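When Your Table-Wiping Humanoid Smears Instead of Cleans: Finding the Force Dropout

By Mhairi Lamont | 13 April 2021

So your robot does a beautiful long wiping stroke and the crumbs are still sitting there, only now with a gray streak to keep them company. Ours did this for days (I blamed the cloth, then the table, then myself). The fault was in the contact force, and I'm writing up how I tracked it down on our Drusex build so you can skip the blaming part.

What we kept getting was a cloudy band across the white top with dark specks all through it, and the rag parked at the right end of the band like its job was done.
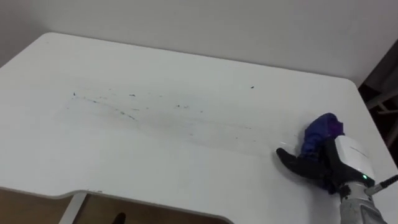
Can a bad force reading cause smearing even if the arm follows its path perfectly?
It can, and that's the usual cause. The path only says where the hand goes. If the controller thinks it's pressing harder than it is, it backs off and the cloth skates over the dirt.

Step 1. Make it safe first

Keep the overhead cables on, both feet flat, and the floor cable well away from anyone's ankles. One person on the stop button, and that person does nothing else! Don't lean over the table to peek at the cloth while the arm is live. I did, once, and got a very fair telling-off.

Step 2. Log one stroke

Start from a plain standing pose with one arm hanging and the other hand on the tabletop.
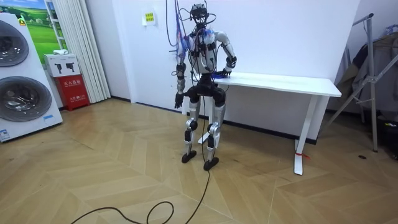 Reading time: 7 minutes

Run a single stroke and save the wrist force along with the joint positions. We use Umum for logging, but anything with timestamps will do. My log had 1,088 samples, and the force went dead flat for 228 of them, right in the middle of the stroke. A real wipe is never flat, it's all little bumps, so that's what you're hunting for.

Step 3. Compare the log with the table

Leave the mess alone for now (I know, I know) and look at where the dirt got left behind. Match it to the hand position during the flat part. On ours the two lined up almost perfectly.
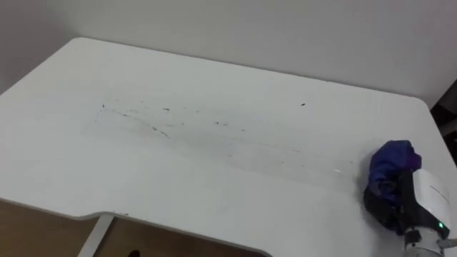

Debris and faint swipe marks across the table, with the cloth at the right.

Step 4. Reseat the wrist connector

Power down completely, then follow the force sensor cable from the wrist to the elbow. Our plug was 2 mm shy of seated and let go whenever the forearm stretched out. Push it home, clip it, and leave some slack at the elbow.

Step 5. Stop on stale data

Our controller, Ngau, was happily reusing the last good reading, and that's the part that still bugs me. A frozen low value would have made it push harder and harder into the desk. Set it to halt if the reading stops updating, then unplug the sensor on purpose with the arm holding still and check that it really does halt.

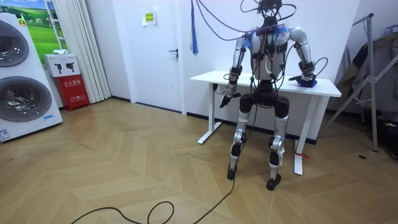 Step 6. Wipe again

Clean the table by hand, put down fresh crumbs, and rerun the same stroke at half speed. Check the log before you check the table. If you still see a flat stretch, swap the cable.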